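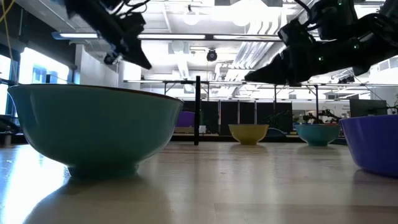

The machine called Stelus began as a pair of arms to help one man in his kitchen, and it is now in its second winter at the shared workshop in Prestcombe. Its builder is a retired fitter who asked me to leave his name out, as he prefers that people write to the workshop and not to him. I met him at the table where he does most of his testing. The two arms come down from above, black and full of cables, and under them stand the bowls he is working with at present: a large green-blue one with a brown-red rim, a small yellow one, a small teal one, and a purple one at the right side. "People ask why I don't use blocks," he told me. "But I don't eat my soup from a block."

He speaks slowly and he likes to finish one thing before he starts the next. When I asked how the project started, he first explained to me the gearboxes for a quarter of an hour, and only after this he came to the answer. His sister has weak hands. She can carry a cup, but to take a heavy bowl out of a cupboard has become difficult for her. He wanted to make something that could take a bowl from a shelf and put it on the table, without much noise and without breaking it.

"I thought it would be one arm and one winter," he said. "So I was wrong two times."

The first version was built at home, in a room next to the kitchen. It had one arm, fixed to a board on the wall. It could lift a plastic bowl if the bowl stood exactly in the right place. With a real bowl it was another story, as the fingers closed on the rim and the weight made the whole bowl turn. He showed me with his own hand how it went, two fingers pinching in the air and then the wrist falling down.

"A bowl is a difficult friend," he said. "It is wide at the top and narrow at the foot. If you hold it at the top it wants to swing. If you hold it at the foot, you must first go under it, and there is no room for you under there."

With the second arm the idea was that one hand steadies and the other hand lifts. This is how he would do it himself with a full bowl, he explained, although with an empty one he would never think about it. To write the program for two arms took him much longer than to build them. For many weeks they disturbed each other. He had to teach each one where the other one is, and also to wait.

I asked him if he had learned programming at his work. He had not. In his time at the factory he repaired pumps, and the first program he wrote in his life was for the wall arm, when he was already 70. He learned from free lessons and from the other members in Prestcombe, who in the beginning, he says, corrected almost every line. "Now they correct every third line. It is progress."

The software that decides the grip has its own name, Ki. I expected a deep meaning, but he told me that it was the first two letters of "kitchen" and that he was tired that evening. Ki looks for the widest part of an object and for the foot, and then it proposes a place for the fingers. He can accept the proposal or move it with the keyboard. He accepts more often than before. Glazed bowls are still hard, he said, for a shining surface sends the light back and Ki then believes that the edge is somewhere else. In the mornings it is worse than in the evenings, and he has kept a notebook about it since November.

He let me read a page of this notebook. It is written with pencil, in small letters, and the failures have more words than the successes. For a good attempt he writes only "yes". For a bad one he writes which bowl it was, which arm moved first, and what he believes was the cause, and sometimes under it a second opinion from a later day with the first one crossed out.

"My first cause is usually the wrong one," he said. "I blame the motor. I was a fitter, so I always blame the motor. Then it is a loose screw, or it is me."

In his best series until now, Stelus moved a small bowl from one place to another 57 times without dropping it. The large bowl has a shorter record, with 21 moves, and he was not willing to call it finished. He wants the same number for both. I asked what happened at the next attempt, and he looked at the ceiling for a moment. It hit the edge of the table, he said, but it fell on a cushion. He puts cushions on the floor when he tries something new.

We spoke also about money, as our readers always want to know it. He does not keep a full account, and he suspects that he avoids it on purpose. The motors were the most expensive part. Many of the brackets he made himself, and these he made more than once. A small firm in Bredolholm sold him the bearings and sent him three extra without asking payment, after he had written them a long letter about his sister's cupboard. He has used two of them and keeps the last one in his jacket.

What does his sister think about it? She has visited the workshop two times. The first time she found it too slow and went to make tea. The second time she stayed until the end and asked if it could go lower, for at home the pan drawer is near the floor. He had never thought about drawers. "I had built everything for a shelf," he said, "and she has been bending to this drawer the whole time."

So the next work is the drawer. For this he needs a longer reach, or he must hang the arms in another way, and he has drawings for both. He favours the longer reach, but the members who understand more about vibration than he does are against it. They have promised to look at the numbers together when he has measured the wobble at the end of the arm.

Before I left I asked what he would advise to somebody who wishes to start with such a build at home. He thought for a long time, with one hand flat on the table.

"Start with one thing from your own cupboard," he said. "Learn how you pick it up yourself. I had picked up bowls for seventy years and I could not have told you how I do it. And buy more cable than you think."

He then went back to the keyboard, to a movement of the right arm which he wanted to make a little softer at the end before he went home.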